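Teleop demos with the vacuum storage bag: how are you holding the mouth open?

Forum: Teaching by Hand and by Remote > Cloth and soft goods

bagwrangler
Okay, I've gone completely down the hole with this task and I love it. Folded clothes into a clear storage bag, two arms, all teleop, no kinesthetic teaching. We're on the Posgate leader arms and logging with Griltura. We have 692 episodes saved since September and I'd happily do twice that, but my success rate on the opening step is awful compared with everything after it. Putting a folded shirt in? Fine! Getting two layers of thin plastic apart with a pinch gripper? Ugh.

This is what the wrist view gives me to work with:

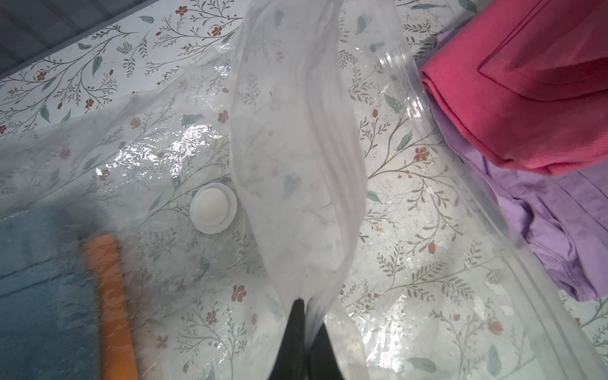
My grip point is what I'd love opinions on. I've been pinching one layer down low and letting it fan out, and I like how much of the sheet you can control from one small pinch, but the glare over on the valve side makes it really hard to tell which layer is which, and the flowers on the mat showing through don't help my eyes one bit. The zipper track is the one thing I can always find. Should I be demonstrating the grab right next to the track every time, or varying it?

tinplate_moth
Vary it. If every demo grabs at the same spot, the policy learns the spot. I did 26 episodes with a fixed grab on a mesh laundry bag and it fell apart the moment the bag was turned a little.

Ukar_fan
Gonna disagree with moth. Vary the bag pose, sure, but keep YOUR strategy the same. Mixing "grab by the track" with "grab wherever" gave me a policy that hovered between the two and pinched air. Pick one and be boring about it for a few hundred episodes, then branch out.

tinplate_moth
Hovering sounds like too little data to me, or too short an action chunk. How many did you have?

Ukar_fan
1,341, so no, not short on data :) Chunk length could be it, I'll give you that.

slowhands
Love this thread! Have you tried showing it by hand first? On our Tavares arm you can go into free-drive and just push the gripper where you want it. For thin plastic I feel so much more that way than through a leader arm. You notice right away when you've got both layers.

bagwrangler
I did try free-drive for a weekend and yes, the feel is lovely! But I've got two arms going and only two hands, and then my own sleeves end up in the wrist video. Remote keeps me out of the picture. Here's the whole cell so you can see how much room there is:

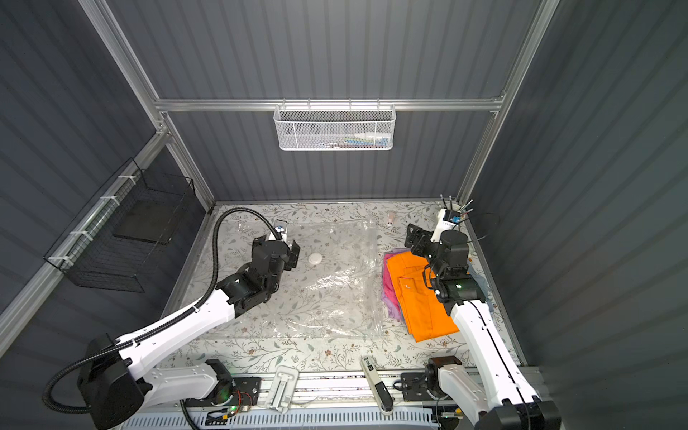
Left gripper open over the bag, right one at the clothes pile.

slowhands
Ohh, okay, that's tighter than I imagined. Remote makes sense. Could the right arm come over and hold the lower layer down while the left one lifts? I'd park it flat on the plastic just inside the track and leave it there until the mouth is open.

Ukar_fan
Seconding the hold-down. Also slow down at the pinch. I count to two in my head before lifting, and my replays got a lot cleaner. You do have to trim the idle frames at the start of each episode, though, or it'll learn to sit there.

tinplate_moth
Pauses in the middle are risky too. I'd go slow and keep moving. Creep in, close, creep up.

bagwrangler
You two are never going to agree and I'm enjoying it. Plan for tonight: right arm holds the lower layer, left pinches by the track, bag rotated between episodes, one batch with the pause and one with the creep. I'll train them separately and post both sets of rollouts.

slowhands
Please include the failures! Those are the ones I learn from.

bagwrangler
Oh, there will be failures. First 5 clips go up as soon as Griltura finishes exporting.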